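Planning and Paying for a Robot Workcell
Unit 4 notes: the budget sheet
Arif Subramaniam
Updated 10 February 2025

Okay, so last time we got as far as the arm quote from Plonley, and a lot of you stopped there and called it a budget. I did the same thing on my first project, so no shame! But the arm is one line. This unit is all the other lines, and by the end you should have a sheet you could put in front of somebody who signs checks.

Start with the task, in one plain sentence. Mine for this unit is "pick up a piece of cloth and put it in a basket." Write that at the top of the sheet and test every purchase against it. If you can't say which word in the sentence the item serves, park it in the "later" column.

Cloth is a nasty one to budget for (I picked it on purpose). It bunches and it never lies the same way twice, so you'll want plenty of demonstrations by hand before you spend real money on arms. That means hand-held grippers, two per station, and a person to use them.
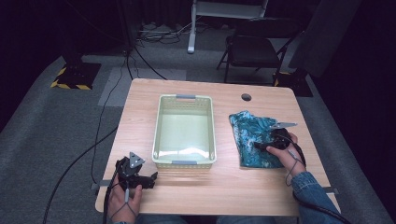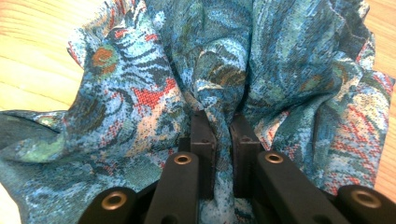
Fig. 4.1 and 4.2. Cloth handling with hand-held grippers: the station from the operator's side, then the jaws closed on a fold.

Now look at 4.1 again with your budget hat on and list what somebody had to pay for. The table and the grippers, sure, but also the cables! Cables are where student budgets go wrong every single year. Put down spares, longer than you think, and something to keep them tidy on the floor.

For the exercise, use these prices and don't go shopping for better ones:

Hand-held gripper, Flimasent, each: $382
Folding work table: $162
Finger pads, replacement set: $20
Cable and clip allowance, per station: $277

One station with two grippers, one table, one set of pads and the cable allowance comes to $1,223. Work it yourself before you trust me. Then do it for three stations, and decide whether you'd buy a spare gripper for each one or share a single spare between them. I lean toward sharing, but I've been burned by that — Saragih once kept me waiting until June for a part I'd sworn we wouldn't need.

Operator time goes on its own line. Please don't bury it under "misc." Include setup, breaks and resetting the cloth between tries, all of which take longer than the grasp itself.

For next class, bring your three-station sheet and read the Gelell quote in the course folder. It leaves out shipping and training, so pencil in both and be ready to defend your numbers.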